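How to air and make up a small bedroom

Open the window first and leave it open while you work. Strip the bed completely, pillowcases included, and put the washing straight outside the door. In a small room you need the floor clear to get round the mattress.

Fold the duvet over a chair or the banister for 30 minutes. If the mattress has two usable sides, turn it every April. 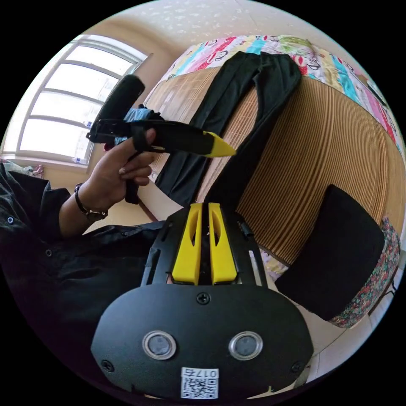 Start the bottom sheet at the corner furthest from the door and work back towards yourself. Tuck the foot end before the sides. Smooth it from the middle outwards with a flat hand, then pull the last corner tight.

Shake the duvet down into its cover and fasten it. Pillows go on last, open ends facing away from the door.

Allow 5 minutes for making up once the airing is done. Dust the sill before you shut the window.

Melaniia Hladun, 22 July 2023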